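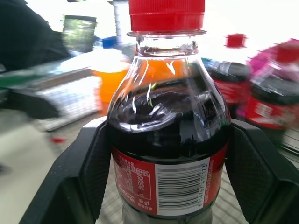 Do I need to know anything about robots to take part?

None at all. If you can pick up a drink and put it down again, you already have the skill I'm after. I teach the controls on the first morning.

Print this page | E-mail to a friend
Reading time: 2 minutes

Robot teachers wanted at Stinevov

Hello! I'm Anjana Fakir and I look after the teaching sessions at Stinevov. We're looking for people to guide a two-armed robot through little shop jobs by remote control, so that it can learn from the way you do them. Bo-ram Han will sit with you until you feel happy going solo.
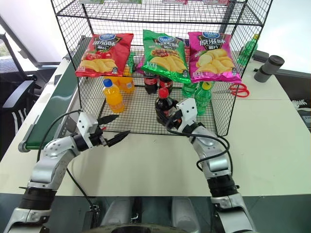

Most of your time goes on one job, done again and again with small changes. You move the controls, the arms follow, and we save every go (the clumsy ones too – please don't be shy about those). The wire shelf is where everybody begins, and with crisps propped along the front and the bottles standing so close together, you have to think about which way each gripper comes in. It's fiddly and I love it! Our last project, Herkero, ended with 1,467 saved goes, and I'd like to beat that.
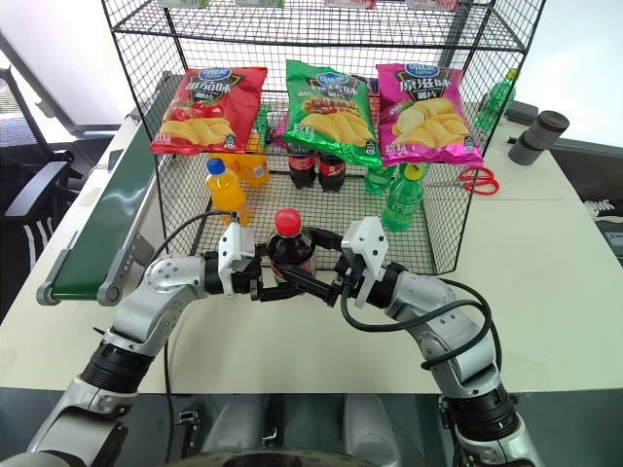
Both grippers on one cola bottle at the wire rack.

You'd suit this if you're patient, can sit still for a good while and don't mind being asked to repeat yourself. Gamers often pick it up fast – so do people who knit. Left-handers very welcome. Tell me beforehand if you get sore wrists and we'll plan longer breaks.

What you'd sign up for:

- A practice morning with Bo-ram, paid like any other session.

- Two sessions a week through the project, in the Bittencourt building, room 747.

- Steering both arms at once, when you're ready. Coming in towards a bottle's neck with its neighbours right behind takes a light touch, so we build up to it.
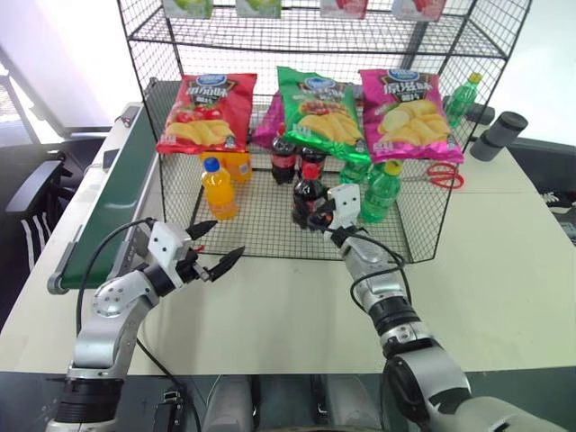 - A quick chat after each session about what felt awkward. I write it all down and it goes straight to the Hallus team, who look after the controls.

To apply, send me a few lines about yourself and when you're free. No CV needed. Please get it to me by the end of January.

Last updated: January 31, 2019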